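Ukuvard (hand-held gripper)

From the Boltevis shared workshop wiki

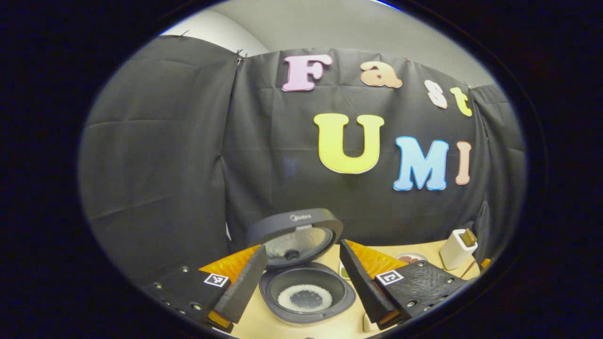 Photo: Boltevis workshop wiki, free to reuse with credit

Ukuvard is the name we gave to a hand-held, two-finger gripper built at Boltevis, and also to the pile of recordings made with it. I started this article in April and I keep adding to it, so please excuse the parts that read like a diary. It belongs to the family of tools usually called UMI, short for Universal Manipulation Interface, where a person carries the gripper around by hand and does a chore while a camera on the tool records. A robot arm can learn from those recordings later on.

Name

A ukuvard was going to be a guitar stand. The project folder already had that name when the gripper files went into it, and by the time anyone complained, the name was on the parts bins too. The spelling with a K in the middle (Ukkuvard) shows up in the oldest notes and means the same tool.

Construction

Each finger is a black wedge-shaped pad with an orange triangular plate behind it, and the plates have a textured pattern that I'm fonder of than I should be. The fingers sit on black bodies full of screw holes. There's a square black-and-white marker on each side, close to the orange plate, and the software uses those to work out how far apart the fingers are. If you swap a finger, put its marker back exactly where it was. I got one in crooked once and spent an entire Tuesday blaming the lens!

The lens is a very wide one, which gives you the round-cornered view everybody asks about. We tried a narrower one early on and kept losing the fingers whenever the gripper turned toward a wall, so back it went.

The bodies came off the Sequeira, our big printer in the back corner. It's slow and it has opinions about humidity, but it's the only machine we have with a bed large enough to print a body in one piece. Print them with the screw side up. The other way around works too, but you'll be picking support material out of the holes until dinner.

The bench

Recording is done on the light wood table with the black drape behind it. The drape is more than one panel, held along the top with small metal clips, and the foam letters spelling "Fast UMI" are pinned to it. Please leave the letters alone between sessions – if the background changes halfway through a set, I have to sort the recordings into two piles, and I've done that enough.

Wrinkles in the cloth are fine. I used to iron it. I don't anymore.

Rice cooker task

The kitchen set is the one most people come to this page for. It uses the dark gray Midea cooker with the hinged lid propped open and a thin layer of white rice in the pot, and a small white dish of reddish-brown food standing to the right of it. The person holding the gripper starts with the fingers spread, one on each side of the cooker, and goes on from there.

The full set was meant to stop at 300 recordings. It's now at 1,258, and the whole Ukuvard collection stands at 1,967 – the rest is mostly drawer opening and folding dish towels, plus a short run of stacking cups that I'd like to redo. A rice recording is thrown out if the operator's free hand gets into view or if the gripper bumps the pot hard enough to move it. Spilled grains don't count against you.

White rice is harder than it sounds, by the way. The grains stick to the pads, and a pad with rice on it grips differently from a clean one, so wipe both fingers between takes (a damp cloth, no soap).

Versions

There have been 2 versions so far. The first had a trigger that pinched your knuckle, and people were very polite about it for a very long time. The second moved the trigger forward and made the handle fatter. The files for both are in the Kellitz folder on the workshop server, along with the screw list and a drawing of the handle with all my crossings-out still on it.

See also

Sequeira (printer)
Kellitz (server folder)
Bench booking
Towel folding task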